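Sorting the small clothes into drawers

I have been meaning to write up the drawer business for a while, as two people have asked what I did with the chest in the back bedroom. The short answer is that it went, and a clear plastic drawer cabinet does its job now. 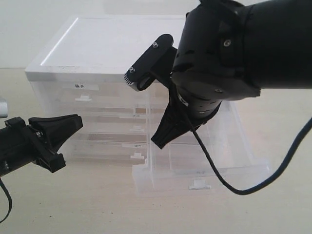
Why I gave up on the old chest

The chest of drawers came with me from the flat in Rorbridge. It had three deep drawers and every one of them stuck in damp weather. Socks went in the top, along with scarves, belts, handkerchiefs and the spare laces. By about the middle of winter the top drawer would not close and I was digging through it every morning with the light off so as not to wake anyone.

I don't own a lot of clothes. What I own a lot of is small clothes, and small clothes in a deep drawer sink. Anything I washed this week sat on top and got worn again next week. When I emptied the whole thing on to the bed in August I found a pair of walking socks I had replaced twice.

The chest went to Kalevi Kiiskinen, who wanted it for his garage and came for it with a trailer. He has planed the runners and keeps sandpaper in it. He tells me the drawers slide perfectly well now, so that was apparently an option.

What I was looking for

I measured the alcove first. It is 600 mm wide, with a skirting board that steals a bit at the back, and there is a socket on the left that I still wanted to reach. That ruled out most of the wooden units I liked the look of. I had a Serel catalogue on the kitchen table for weeks with the corners turned down and every single one was too wide or too deep.

I wanted shallow drawers and I wanted to be able to see something through the front. Frosted plastic is fine for that. You can't read the pattern on a sock through it but you can tell a full drawer from one that is nearly empty, and that tells me when to put a wash on.

I did look at fabric boxes on an open shelf. A friend swears by them. I had a set years ago and the fronts sagged, and you have to lift the whole box down to get at the back of it.

Labels

The drawers have white paper labels on the fronts. The top one says 袜子, socks. We use both languages at home and the labels went on in Chinese, mainly so that I would have to look at the characters every day. I can now read socks without thinking about it. I am slower with the others and still open the wrong drawer when I'm in a hurry.

Paper labels are quick to change, and I would start with paper even if you have a label printer. Mine moved twice in the first fortnight. I had put belts too low down, and scarves were in a drawer too shallow for them in winter. If I had used the stiff printed tape I would have been scraping glue off with a fingernail.

One thing about sticking paper to this sort of plastic: wipe the front with a little washing-up liquid and water first and let it dry properly. The first label I put on was peeling at one corner by teatime.

Folding

I tried rolling and I tried folding, and folding won. A pair of socks laid flat, folded in half and then in half again stands up on its edge if the row is snug. Balled socks waste a lot of room and it stretches the tops. Thick walking socks only want folding once.

I put them in from front to back by how often I wear them, with the plain dark ones at the front. Washed pairs go in at the back of their own row, so the same ones don't get worn to death. It takes a bit of discipline on laundry night and I don't always manage it.

Odd socks get a month. I keep them together in a small bag, and anything still without a partner at the end goes in the rag tin for shoe cleaning. There were 7 in the bag after the big sort, which I thought was not bad going.

What went where

Socks at the top, as I said. I wear them every day, so they should be the easiest to reach. Handkerchiefs and gloves come after that. The wider section lower down takes the things that don't fold neatly – scarves mostly, and a woolly hat from the Mughal stall at the winter market that is too bulky for anywhere else.

Belts are coiled. I had them hanging on a hook behind the door before and the buckles marked the paint.

I have kept the top of the cabinet clear so far. It has a flat white lid with a raised rim and it would be very easy to start putting things on it. Keys, receipts, a mug. The old chest had so much on top that dusting it was a Saturday job, so I am trying to be firm.

Cleaning

Clear plastic shows fluff. I hadn't thought of that. A dry cloth just pushes it around and makes it cling, so I use a damp one and go over it again with a tea towel. The drawers come out for a proper wash in the bath a couple of times a year, or that is the plan, as I have only done it once.

Don't use anything scratchy. I went at a mark on one side with the green part of a sponge and it has left a dull patch. It faces the wall now.

Would I do it again

Yes, though I would sort the clothes before choosing the drawers. I did it the other way round and had to shuffle things to suit what I had bought. If I'd known how little was left once the worn-out stuff had gone, I might have picked something smaller.

I would also check the drawers with weight in them. Plastic ones run nicely when empty and can drag when they are full. Mine are all right with socks in. I tried one with jeans for an afternoon and wouldn't recommend it.

Next is the cupboard under the stairs, where there is a Drunero vacuum cleaner that doesn't work and a box of cables I have moved house with more than once. I have bought more paper labels. The cupboard door also needs a new catch, so I'll probably do that first.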